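Chapter 2
Writing the rules before the robot moves

In this chapter: keep-out zones and working zones; who signs for what; checking a layout in simulation; what to write down and where to keep it

I learned most of what's in this chapter by getting it wrong in my first job, at a small firm called Pikus that fitted robot arms into canteens and hospital kitchens. I was the junior, so I was handed the paperwork, and I thought that was a punishment. By the end of my first winter I'd changed my mind! The arm was the easy bit. The hard bit was getting a chef, a cleaner, an electrician and a programmer to agree on what the arm was allowed to reach, and then getting that agreement onto a sheet of paper that all four of them would read.

So we start with the paper. If you're itching to get to the motion planning, it's in Chapter 4 and it will wait for you.

Rules, standards and habits

People use these words as if they were the same thing, and I'd like you to keep them apart for the rest of the book. A rule, in the sense I'm using it, is something your site will stop you working for breaking. A standard is a document written by people outside your site, which you may be bound by or may have chosen to follow (find out which before you start, please – I've sat in a meeting where half the room thought one thing and half the other). A habit is what your team does on a Wednesday afternoon when everyone is tired. Good practice is mostly the business of dragging your habits up to meet the other two.

You'll need to look up the standards that apply where you live and work, and I'm not going to reprint them here. They get revised, and an old copy in a textbook is worse than none. What I can give you is the layer underneath, the site sheet, which hardly changes from one job to the next.

The site sheet

My old boss, Rozália Hrubý, kept her site sheets to 2 sides of paper. If it ran on to a third she made you cut it, and she was quite fierce about it. The first side covered the space: where the arm may go, where it may not, what lives permanently inside its reach and what comes and goes. The second covered the people: who may start it, who may change its speed, who has to be told afterwards.

I'd ask you to notice the difference between fixed things and loose things, as most of the arguments come from there. A fixed thing is bolted down, or too heavy to shift by accident, and you can draw it on a plan. A loose thing is anything a person might pick up and put back somewhere else. Cups, bowls, bottles, the lid of something. Your sheet can't say where a loose thing will be. It can say where it's allowed to be, and what the arm must do when it finds one outside that area (stop and ask, in nearly every sheet I've written).

Then there are the awkward ones in the middle. A toaster, say. It has its usual place, it's on the plan, and then somebody pulls it forward to clean behind it and pushes it most of the way back. Padmavathi Chowdary, who ran the test room at Derkeo when I moved there, treated every worktop appliance as fixed for planning and loose for checking. I've copied her ever since and you're welcome to do the same.

Try it in simulation first

You don't need a real arm to test a site sheet. A simulated worktop will show you plenty of mistakes, and nothing gets dented while you find them. Set out your objects, mark your zones, and go through the sheet line by line with somebody who didn't write it. Do it again with the objects shifted. The case study for this chapter was done just that way, and I've left the notes as they came, slightly rough.

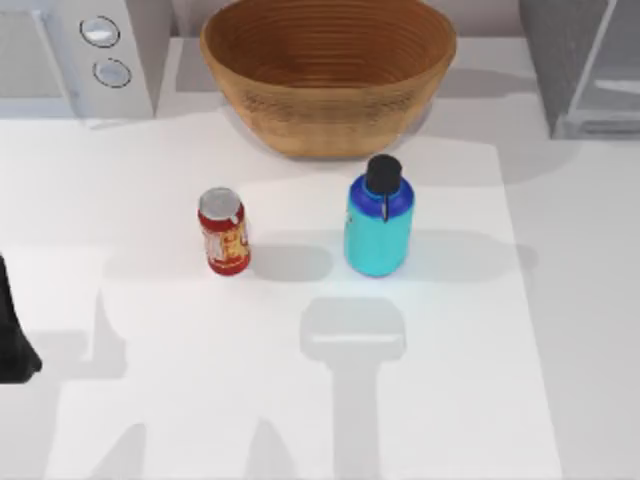
Tunent test kitchen, December

We've got the can and the water bottle both on the pale mat, and the wooden bowl behind it, past the top edge. Our draft sheet calls the mat the working zone, so on paper the can and bottle are fair game and the bowl isn't. Fine so far. The trouble is the word "on". Does a thing count as on the mat if its base overlaps the border? Our draft didn't say, and the two of us reading it had given two different answers before the kettle boiled.

Second point, shadows. The arm throws big soft ones over the near part of the mat, and the can and bottle have their own. If the sheet says the arm must stop for "anything unexpected in the zone", somebody has to write down that a shadow isn't a thing. We've added a line.

Third, the appliances along the back. Both are down as fixed, with a check at the start of each shift. The sheet is now at version 18, and the wording for the mat border is still open.

Before you read on, have a go at that wording yourself. Keep it to one sentence, use words a new starter would know, and hang on to your answer – we'll need it when we get to reach limits in the next section.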